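3.2 Notes, pins and boards in shared rooms

Of all the things people put on a wall or a desk to help them remember, the cork board is the one we enjoyed studying most. It is cheap, it is quiet, and it keeps a record of its own use in the form of small holes. In the Morham survey we looked at 41 shared rooms and found a board in nearly every one. Some hung by the door, some leaned behind a kettle, and a good many were used lying flat on a table (which surprised us at first, and then became the part of the work we talked about over lunch!).

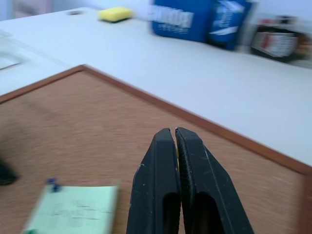
Reading time: 3 minutes

Figure 4. Cork board with a thin wooden frame, laid flat on a white tabletop. A dark blue push pin holds a pale green sheet at its upper left corner.

A flat board changes the way people pin. On a wall, the writer holds the note up with one hand and pushes with the other, and the note ends up wherever the arm is comfortable. On a table the paper rests by itself, so people take more time over placing it, turn it, slide it along and often leave it at a slant. Muli (one of our two busiest rooms, the other being Emus) had a flat board for the whole of October, and the 127 notes we logged there were set at every angle. Very few were square to the frame. People read them from all sides of the table, so a note that was upside down for one reader was perfectly fine for another.

We were also glad to see how much a single pin can do. The usual advice in office handbooks is to use two, one at each top corner. In our rooms one was the rule. A note held at one corner can be lifted, read on the back and let go again, and it turns around its pin when someone brushes past. The free side tends to curl with time, most of all with sticky notes, where the glue strip already gives the paper a bend before the pin goes in.

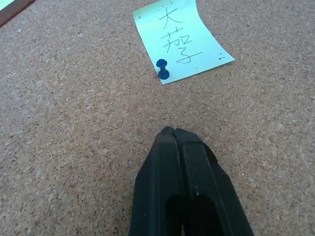

Handwriting matters here as well. Short notes of one to three words lasted longest on the boards in our log. They were written large, in several languages and scripts, and many named a food, a person or a place and nothing else. Musyoka Shirima, who coded the Bundel notes, suggests that such notes work as labels for a thought the group already shares, and we find this a lovely way to put it. Longer notes were read once and taken down, often on the same day.

The supplies around a board deserve a few lines of their own. Where pins were kept in an open dish within reach of the board, people used them freely and put them back. Where they stayed in the box they came in, usually in a drawer, notes were stuck down by their glue alone and fell off sooner. The same held for blank paper: a see-through tray beside the board was used far more than a closed pad on a shelf.

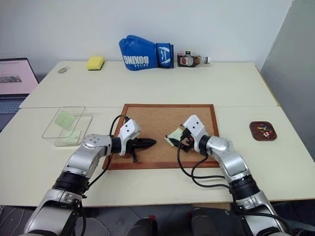
Color was less of a code than we had hoped. We asked the members of 8 rooms whether a red pin meant something different from a blue one, and the answers were cheerful and did not agree with each other at all. In Emus two people told us that red stood for urgent, and a third had been using it for birthdays. Most took whichever pin came to hand. Paper color was steadier, mainly because a room would buy one pack and work through it before opening the next.

Section 3.3 turns to how notes leave the board.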